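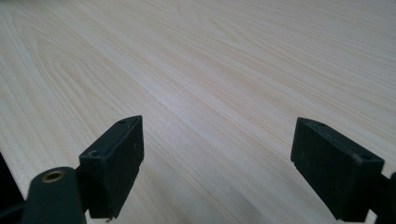 Folding small cloths - notes for the October talk, Brelside hall

Start with the flannel in my pocket. Pull it out in a ball, hold it up, say hello. Get everyone to take a cloth from the basket by the door before they sit down. If they've sat down already, pass the basket along.

Welcome, and thank you for coming out to hear somebody talk about folding! I have been looking forward to this for weeks. I know it sounds like a small subject. It is a small subject. But most of us handle small cloths every day of our lives - face cloths, tea towels, hand towels, the muslins that hang about in a house for years after the baby has started school - and I don't think I gave a single thought to how I folded them until I moved into the flat on Erent Road and had one narrow shelf for the lot.

(Pause. Show of hands: who folds, who rolls, who stuffs? The stuffers are usually slow to own up, so put my own hand up for that one, as I was a stuffer until my thirties.)

Part one. The table

Before we touch the cloths, a word for the table. I love folding on a table. On your lap the cloth sags in the middle, and on the bed it slides about and you end up folding a bit of the duvet in with it. A table gives you something to press against, and you can use its edge as a ruler. Clear a space as wide as your two arms. Wipe it first! I once folded a whole pile of clean tea towels on top of a smear of marmalade and didn't find out until they were on the shelf.

(Everyone wipes their bit of table. Give this a minute, people like to chat here. Let them.)

Part two. Muslin
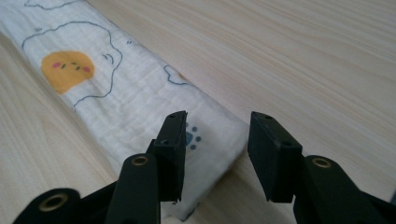
Muslin is the cloth I get asked about most, and I'm very fond of it. It is thin, it's light, and it never lies quite flat however much you stroke it. My advice is to stop fighting it. Fold it in half, then in half again the same way, so you get a long band. A printed one is a pleasure here, and I always try to finish with the best bit of the print on top - a sleepy round yellow face with pink cheeks, say, so that it's the face that greets you when you open the drawer. The wrinkles will still be there. The end will puff up a little where the layers turn. That's muslin, and I wouldn't iron it for anything.

From the long band you can go two ways:

Thirds, if it's going in a drawer. Bring one end in, then the other over it, and stand the packet on its side.

A loose roll, if it's going in a bag. Don't roll tightly, it only springs open again.

(Do the thirds first, slowly. Do it again facing the other way so the back rows can see. Then walk round.)

Somebody will ask about the big square ones. The Vastar size, as my neighbour's shop calls them, wants one extra fold at the start and then it behaves just the same.

Part three. Towels

Now for something with a bit of body to it. Pick up your hand towel. Give it a good shake, hold it by 2 corners, let it hang. Gravity does a lot of the work if you give it a moment. Then lay it down away from you, smooth from the middle outwards, and fold the long sides in to meet. Halve it, halve it again, and you have a neat block with no raw edges showing. I still get a little thrill from that last fold, every time.

(If the group is quick, try the Quan fold as well. It takes 3 goes to learn and it is worth it. If they're slow, leave it out and put it on the handout.)
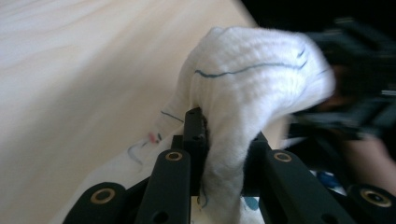
Do I have to fold a towel the moment it's dry?

It's easier if you do, but a towel that has sat in the basket overnight will come round with a good shake and a smooth of the hand. The ones to catch early are thin tea towels, which hold a crease for days.

Other things I want to fit in if there's time:

Keep sets together by tucking the small ones inside the big one. The shelf on Erent Road takes 12 face cloths that way, all in a row.

Put clean ones at the back and take from the front, so they all get their turn.

Children can do the halving folds very well. Let them pick the side that shows.

Finish by having everyone fold the cloth they took at the start, any way they like, and pop it back in the basket. Tea is at half past. Remember to ask for the hall key back.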